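Paper tips, desk and floor edition

Quick one this week, the kettle is on and I have a desk to finish. Several of you asked how I get through a home office without losing a weekend to it. Short version: binders first, drawers last. Long version is what follows, in no great order.

Before you start

Clear one patch of desk. Just one. Big enough for an open binder and a stack next to it. If you wait for the whole desk to be clear you'll never begin.

Get a trash bag, a recycling box and a marker. Pen will do if the marker has dried out (mine always has).

Phone in another room. I mean it.

30 minutes, then stop. Set the oven timer. Paper makes you stupid after that and you start keeping things.

Binders

Lever-arch binders are still the best thing going for household paper. Ring binders with the little rings, no. They jam, they gape, the pages tear at the holes. Lever-arch holds more and opens flat.

Don't fill to the top. Leave two fingers of space or the lever will not shut properly and the whole lot slumps. When it's hard to close, start a second one, don't force it.

One color per subject if you can stand it. Blue for house, red for car, whatever. I did all mine in blue one year as they were on sale and spent the next year opening the wrong one.

Label the spine before you put anything in. Not after. After never comes. Big letters, two words max. HOUSE BILLS. CAR. SCHOOL. If you need a sentence to say what's in it, it's two binders.

Newest paper on top. Always. You want last month's gas bill far more often than the one from years back.

Store them upright, spine out, lever side down if the shelf is deep enough. A binder left lying under a pile gets a bent cover and then it never stands straight again.

Picking one up: hand round the spine, not the front cover. Grab it by the cover and the arch pops and you are on your knees with 200 sheets. Ask me how I know. Put tired ones on the desk to empty them, well back from the edge, one at a time.

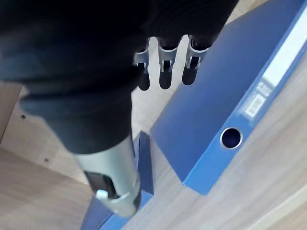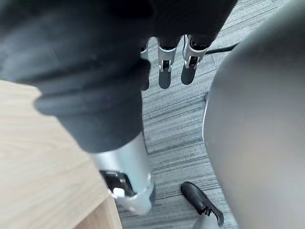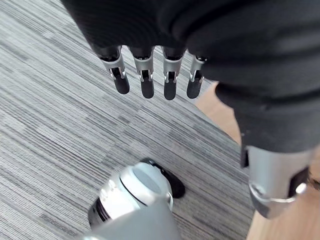
Noura Shboul wrote in to say she disagrees with me on newest-on-top. She files oldest first, like a book, and says that when her landlord wanted the whole history of the boiler she could simply turn the pages and read it to him. Fair enough. For repairs and anything medical I can see it, you do want the story in order. For bills I'm staying put. She also says to write the start and end month inside the front cover, and that one I have stolen already.

What to keep, what to toss

Check the rules where you live before you shred tax stuff. I'm not your accountant.

Manuals: keep if the thing is odd or old. Toss if you can find it online in a minute. Look first, then toss.

Receipts: staple to the manual. Thermal ones fade so photocopy them, or write the date and price on the manual cover in pen.

Envelopes: out. All of them. You'd be amazed how much of a pile is envelopes.

Kids' drawings don't belong in a binder. Flat box, under the bed.

Anything you are unsure about goes in a folder marked MAYBE. Look at it again in August. Most of it walks itself to the recycling.

The desk itself

Wood or wood-look tops: barely damp cloth, follow the grain, dry cloth right after. Never spray straight on the top, the wet gets in at the edge where the strip meets the panel and then it swells and theres no fixing that.

Ink marks, try a dab of rubbing alcohol on a cotton ball, somewhere hidden first. Sticky rings from mugs, warm water and a drop of dish soap, leave the cloth sitting on it a minute, wipe.

Tape residue: a bit of cooking oil, wait, rub off with a paper towel, then soap to get the oil up. Slow but it works.

Nothing lives on the edge. Not binders, not mugs, not the stapler. A hand's width in from the front all the way along. I put a bit of masking tape down for a week untill the habit stuck.

The floor round it

Floor is not a shelf. I say this every time and every time I have a stack by the chair leg by Thursday.

If you must sort on the floor, lay down an old sheet. Paper stays clean, and if the phone rings you fold the corners over and the whole thing keeps its piles, more or less.

Sweep before you wipe the desk? No. Desk first, then floor. Crumbs and punch-hole dots go down, not up.

Those dots by the way. Empty the hole punch over the bin, with the punch IN the bin. Static makes them stick to everything and a vacuum just chases them.

Small stuff

Rubber bands rot onto paper. Use binder clips or a strip of scrap paper taped round.

Old binders with a good lever and an ugly cover: wrap them in brown paper. Ten minutes each, looks fine.

Broken lever, recycle the board, pull the metal off first. Flathead screwdriver under the rivets. Mind your thumb.

Next week the drawer of cables. Send me your worst.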